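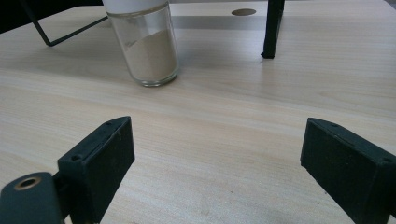
Gripper fingers open, glass jar with powder a little farther back on the table.

1/ I compare two hand-held grippers this month, Bikix and Ambaye. First object is the glass jar, because clear glass is difficult for many cameras.

2/ Bikix has the wider view, so I see both fingers during the whole approach. With Ambaye I lose the left tip near the end.

3/ I made 100 tries with each one. Bikix dropped the jar 28 times, and mostly when I closed too low. I have not yet finished to sort the Ambaye tries.

4/ Question to people who use the Basumero controller: do you set the closing force lower for glass? The default feels too strong to me.

5/ Next I will try softer pads on both. Results in December, I hope.

Home | Posts | Replies | Media
© Pasholm | Contact | Back to top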